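Molberg Shape Blocks: Data Card

Summary

The Molberg collection records the arrangement of small toy shape blocks on a wooden work surface. It was assembled to support the study of how loose objects are placed, grouped and spread out over a flat area. The current release contains 3,512 arrangements, of which 3,237 have been checked and labeled. The remainder are included without labels and should not be used for scoring.

Setting

All arrangements use a light-colored wooden board laid over a blue perforated table. The board is rectangular, with visible grain, and is the only area considered part of the layout. A block that comes to rest on the blue surface is recorded as "outside" and keeps its shape label. Grain lines and darker streaks in the wood are not annotated.

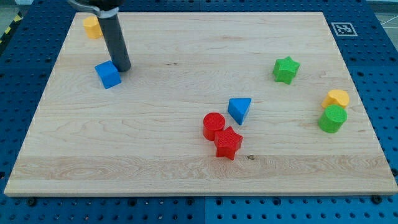 Figure 1. Eight blocks on the board, with the blue cube toward the left side.

Labeling

Each block receives a shape, a color and a position. Positions are given relative to the board, with the near edge treated as the front. Orientation is recorded only where a block does not rest flat on one face. Two annotators labeled every checked arrangement independently, and differences were settled by Orysia Lysenko. Arrangements on which no agreement could be reached were returned to the unlabeled portion.

Known limitations

The surface, the table and the style of block do not vary, and results may not carry over to cluttered or patterned backgrounds. Blocks partly hidden by another object are labeled from the visible portion alone. Color names follow a short fixed list, and shades between two entries were assigned to the nearer one.

Maintenance

The collection is maintained by Eyerusalem Zeleke and Ivan Hladun. Corrections should cite the arrangement number and the block concerned. Reports are reviewed within 30 days, and accepted changes appear in the next release, planned for November.

Last revised: Monday, May 6, 2024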